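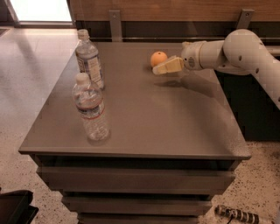

Two water bottles on the drawer table

Ticket subject: Interview audio links showing as expired right after sending
Product: Stolia press distribution, radio module
Opened by: Gülizar Sezer, Farnari
Handled by: Joris Coppens, Stolia support
Priority: High
Status: Resolved

Gülizar Sezer, Monday, 9:12 a.m.

Good morning! I hope you all had a nice weekend, and I'm sorry to land on you first thing on a Monday with this. I've written to your team before (it was the thing with the double logos in February, and you were lovely about it), so I'm hoping for the same luck again.

We have a radio campaign going out today for our client Jacobs, who are opening a new garden center in Ullham. It's the usual package: a press note, a set of suggested interview questions, a short bio of the spokesperson, and three audio clips that stations can drop into their bulletins. The clips are hosted with you, and the email has a "Download broadcast audio" button near the top.

The send started at 8:00. By 8:20 I had two producers writing to tell me the button takes them to a page that says "This link has expired. Please contact the sender." It can't have expired, they'd only had it for twenty minutes! I tried it from my own copy and I get the same page. I tried in a private window too, and on my phone with the wifi turned off, and it's the same everywhere.

The list has 1488 contacts on it. I've pressed Pause, and the counter stopped at 849 sent. I don't want to send to the rest until I know what's going on, but I also have a client who is expecting breakfast show pickups tomorrow, so I'm a bit on edge. Anything you can tell me would be a great help.

Things I've already checked:
The audio files are there in the media library and they play fine in the preview.
The campaign isn't under embargo. I looked twice.
The button works in the test email I sent myself last Thursday. That one still opens, even now. This is the bit I can't make sense of.

Warmly,
Gülizar

Joris Coppens, Monday, 9:31 a.m.

Hi Gülizar, and good morning to you too. No need to apologize, this is what we're here for, and I remember the double logos very well.

Pausing was the right call, thank you for doing that so quickly. While it's paused nothing more will leave our servers, and the contacts who haven't had the email yet stay in the queue in the order they were in. You won't lose your place and they won't be charged against your allowance twice.

I can see the campaign from my side and I can reproduce the expired page. Before I start poking around in it, could I ask you a few things?

1. Did you build this campaign from scratch, or did you duplicate an older one?
2. Has anybody else at Farnari edited it between your test on Thursday and the send this morning?
3. Could you forward me one of the emails a producer received, as an attachment if your mail program lets you? A plain forward sometimes rewrites the links, and I'd like to see the original address behind the button.

Please leave the campaign as it is for the moment. I know it's tempting to swap the clips or upload them again, but if the links get regenerated I lose the trail.

Best,
Joris

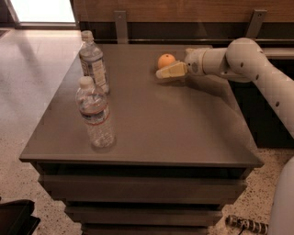
Water bottles and a small orange on the tabletop

Gülizar Sezer, Monday, 9:47 a.m.

Thanks, Joris, that's already calmed me down a little.

1. Duplicated. We did a campaign for the same client before Christmas and the layout was very nice, so I copied it and changed the text, the clips and the spokesperson. I do this with nearly all of our radio campaigns because setting up the regional splits takes forever otherwise.

2. Yes, on Friday afternoon a colleague of mine went in and fixed a typo in the spokesperson's job title, and then changed the list from our test group to the full regional list. I've asked her and she's sure she didn't touch the audio block at all. She did say she got a little yellow message when she saved, something about template settings being reapplied, and she clicked OK. I think most of us would have clicked OK.

3. Attached. It's from a community station near Ullham, and the producer there has been very patient with me.

I have promised not to touch anything. I've even closed the tab!

Gülizar

Joris Coppens, Monday, 10:20 a.m.

That yellow message is a very useful clue, please thank your colleague for remembering it.

I've been through the history of the campaign and I think I have the whole picture now, so let me lay it out for you. It's a slightly long story.

Every audio block in the radio module has a setting called "Link validity." It decides how long a station can download the clips after they've been released. Your account default is "no limit," and that's what your Thursday test used. The pre-Christmas campaign, though, had its validity set to 7 days in the template itself. I imagine that was on purpose at the time, perhaps the clips had an offer in them with an end date.

When you duplicated it, the copy picked up your account default and ignored the template, so your test worked. When your colleague changed the list on Friday, the system reapplied the template settings (there's your yellow message) and brought back the 7 days. So far that would only have been a nuisance. The real trouble is that it brought back the old release date along with it, so the seven days were being counted from last year's campaign. Every link made after that save was past its date before it left the building.

That second part is a fault on our end, and I'm sorry. A release date should never carry over into a copy. I've written it up for the developers and linked your ticket to it.

The good news is that the emails themselves don't contain the expiry date. The button points to a short address, and the date is looked up when somebody clicks. So we can mend the 849 that have already gone out without your having to send anything again. The same email sitting in the producer's inbox will start working.

I'd like to try it on one contact first. May I use the Ullham station you forwarded?

Joris

Gülizar Sezer, Monday, 10:26 a.m.

Oh, that is such a relief to read. I had already started drafting a "with apologies, please use this link instead" email, and I hate sending those, they always make us look as if we can't work our own tools.

Yes, please go ahead with that one. I'll let the producer know to try again in a few minutes.

And you're quite right about the seven days. There was a prize giveaway in the old one and the client wanted the clips gone once it closed. I'd forgotten all about it.
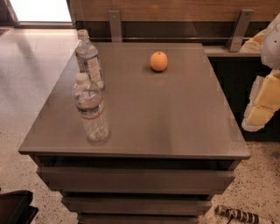 Table with drawers on a terrazzo floor

Joris Coppens, Monday, 10:44 a.m.

I've changed the validity for that single contact to "no limit" and set its release date to this morning at 8:00. It opens for me, and all three clips download at the right length. Could you ask the producer to confirm from their side? Some stations sit behind a firewall that holds on to the old page for a while, and it would be good to find that out now.

Gülizar Sezer, Monday, 10:58 a.m.

Confirmed! The producer has all three, says they sound good, and is going to use the shortest one in the lunchtime bulletin. I could have hugged the phone.

One small thing, when they clicked the first time they still got the expired page, and then it worked after they refreshed. Is that the firewall thing?

Joris Coppens, Monday, 11:05 a.m.

It's very likely the browser holding on to its own copy of the page, and a refresh clears that. To spare your contacts the trouble, I'll clear the stored copy on our servers at the same moment I apply the fix, and I'll turn on the setting that asks browsers to fetch a fresh one. A few people might still have to refresh once.

I'm applying it to everybody who has been sent the email now. Give me ten minutes or so, and have a coffee if you haven't had one.

Joris Coppens, Monday, 11:19 a.m.

All done. The links for the whole first batch are live. I tried a spread of them from different regions, and each one opened and downloaded.

I also pulled the click report for you. Of the contacts who'd had the email, 278 pressed the button while it was broken. Those are the people who may have seen the expired page and given up, so you might like to drop them a short, friendly line. I've saved them in your account as a list called "Jacobs audio, follow up." It's only visible to Farnari users, and you can delete it whenever you like.

You can un-pause the campaign as soon as you've been through the steps below. 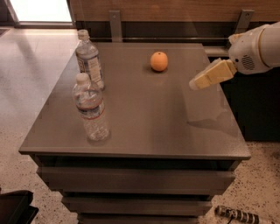

Steps before restarting the send

1. Open the campaign and go to Content, then Audio block, then Link validity. It should say "No limit."
2. Just underneath, check that Release date shows today. If it shows anything older, stop there and write to me.
3. Send one test to yourself and download a clip from the email itself. The preview in the editor plays straight from the media library, so it will work even when the link doesn't.
4. Press Resume. Please don't use Send again, as that would start over from the top of the list.
5. If you need to edit the campaign later and the yellow message comes up, choose Keep current settings. The wording on the buttons isn't very clear, and I've passed that along too.

Gülizar Sezer, Monday, 11:52 a.m.

Steps one to four done, and the rest of the list is on its way out as I type. I've also shown step 5 to my colleague, who has written it on a sticky note and put it on her monitor.

For the follow-up I kept it very short, just "the audio is ready for you, same button as before, and our spokesperson is free for interviews through Wednesday." Two stations have already come back asking for a slot, so it may have done us a favor.

Could I ask one more thing while I have you? We have a couple of other campaigns that were copied from that same pre-Christmas one. They're still in draft. Should I rebuild them, or is there an easier way?

Joris Coppens, Monday, 12:10 p.m.

No need to rebuild, I'd hate for you to have to set up all those regional splits again. The simplest way is to open the old campaign, change its Link validity to "No limit," and clear the release date. Then save each draft once, and they'll pick up the corrected settings. I looked at your drafts and I can see two that are affected.

If you do want a time limit on a future giveaway, set it in the campaign and leave the template alone until the developers have the fix out. I'll keep this ticket tied to theirs so you get a note when it's released.

Gülizar Sezer, Monday, 2:35 p.m.

Both drafts fixed and tested. The full list has gone out, the downloads are climbing nicely, and Jacobs have heard themselves on the radio in Ullham at lunchtime and are very happy. You can close this one. Thank you so much, Joris, and please pass my thanks on to whoever is looking at the yellow message!

Joris Coppens, Monday, 2:41 p.m.

I'm so glad, and I'll pass it on. Closing the ticket now. If anything odd turns up in the download numbers, just reply here and it will reopen and come straight back to me.

Resolution: Link validity and release date corrected on sent and queued contacts. Stored pages cleared. Carry-over of release date in duplicated campaigns logged with development.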